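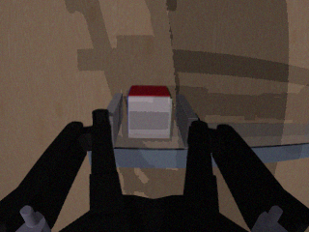
The Last Toy Mender on Brendlow Street

Home | Features | Food | Culture | Back Issues | Subscribe

Search the magazine Enter keyword Go

9 April 2022
By Lavanya Sastry

Ten past eight, shutters half up. Kamala Namboodiri is already arguing with a doll's knee.

"Elastic's gone," she says. Doesn't look up. The knee goes in a saucer. Next to it, a tin bus with no wheels, a jigsaw in a bread bag, a bear from Ratberg that came by mail with a four page letter. She read all of it. Twice, she says, the handwriting was bad.

The shop used to be Chowdary Toys. New stock in front, repairs in back. Then the front stopped selling and the back didn't, so she kept the back. Rent went up in December. She's still here.

Prices are on a card by the door. Restringing, 6 dollars. Eyes, depends. Blocks repainted, 2 dollars each, and people do pay it, which surprised me. Grandparents mostly. They want the same red. Not a nice red, the one they had. Kamala mixes it on a jar lid and holds it up to the window and swears and mixes it again.

Her ledger is a school notebook. Job number 859 is a music box from Estetti, brought in by Parveen Pramanik, who drove over on her lunch hour and stood there the whole time with her coat on. Plays the first half of a tune. What's the second half? Parveen hums it. Kamala hums it back wrong. This goes on for a while.

Could someone learn all this? Rajeshwari Naidu is trying. She comes in the afternoons, after her shift at the pharmacy, and does the sanding. Only the sanding so far. "She won't let me near the glue," Rajeshwari says. From the back room: "Not yet."

I ask about toys with batteries in. Long sigh. She takes them, if the battery door is the problem. Anything past that goes back in it's bag with a note. There is a drawer of notes, pre written. Sorry. Tried. Ask your uncle.

By noon the knee is on. The doll sits up, leans left, stays put. Kamala gives it a poke and reaches for the bus.

Open mornings and most afternoons. Ring teh bell hard, it sticks.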